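Plisthorpe craft night is moving to a bigger room

Good news for anyone who has tried to squeeze in at the Tuesday craft night lately! Starting in May we're moving from the back of the Welleck building to the larger room upstairs, and I for one can't wait to stop sewing with my elbows tucked in.

I went up for a look with Érica Xavier, who has been running the group since it was just 11 of us and a kettle. She says there are now over 600 names on the mailing list (I had no idea!) and on a busy night 63 people turn up. The old room seats 40 if everybody is friendly. Mahtab Soltani has been working out the new table plan, and she wants the quilters near the outlets this time - the irons kept tripping over each other's cords all winter.

The cutting tables get their own corner too, so you can lay out a whole length of fabric without asking three people to move their coffee. I'm pretty excited about that part.

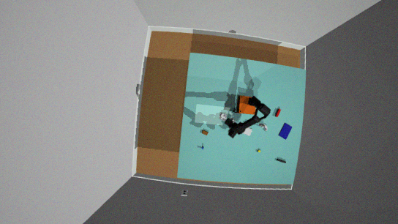 What it costs and how to sign up

The fee goes up a little, to 19 dollars for the season, and that still covers tea and the shared thread box. Sign up at the desk downstairs or drop Érica a note. If you have your own rotary cutter, please bring it, and put your name on it - I lost mine in March and I'm still a bit sore about it. Doors open at 6:30 as usual, and parking is behind the bakery.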